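Review: Pranero's "Good Practice for Hand-Held Gripper Recording at Home" (binder edition, 70 pages)

I never thought I'd review a rule book, but I've been living with this one since November and I have opinions! If you collect folding demos in people's homes, you've probably had somebody wave the Pranero guide at you already. Mine came from Chunhua Du, who had two copies and wanted one off her shelf.

First, what you get. A ring binder, tabbed, with a laminated card in the front pocket for the stuff you need while your hands are full. The card is the best part. I'd pay for the card alone (you can't, I asked).

The chapter on soft goods is where I spent most of my time, and it's good. It wants you to agree on a start state and an end state before anyone picks up a tool. It wants the person recording to move at a pace a robot arm could follow, which sounds easy until you've folded shirts the fast way your whole life. And it has a firm rule on two-handed work: both grippers have to be doing something useful or parked out of the way. No hovering. I hover a lot, so that one stung.

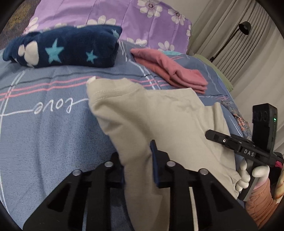 There's also a nice bit on clutter. The old advice I got at Stirkberg was to strip the bed down to a plain sheet and work with one item at a time. Pranero goes the other way and says to leave real bedding in place, patterns and all, as long as you write down what's there and get the household's okay first. I'm with them on this. My sessions got slower but I stopped having to stage everything, and the notes page for it is short enough that I really do fill it in.

The privacy section is fine. Mail, photos and screens get put away, and anybody in the house can call a stop without saying why. I wish it said more about labels and names on kids' clothes, which get one sentence.

Now the gripes. The quota table is silly. It suggests 1000 clips before you do your first quality check, and I can't see why you'd wait that long. Sihan Tian and I went back through one batch of 2665 and ended up throwing out 586, nearly all for the same thing: letting go of the cloth before it was down flat. A check after the first 70 would have caught it. We do it that way now and I've penciled it into the margin.

The binder rings are also terrible. Mine popped open on the stairs.

I'd give it four out of five. Get the binder if you're training new people, and skip the quota table.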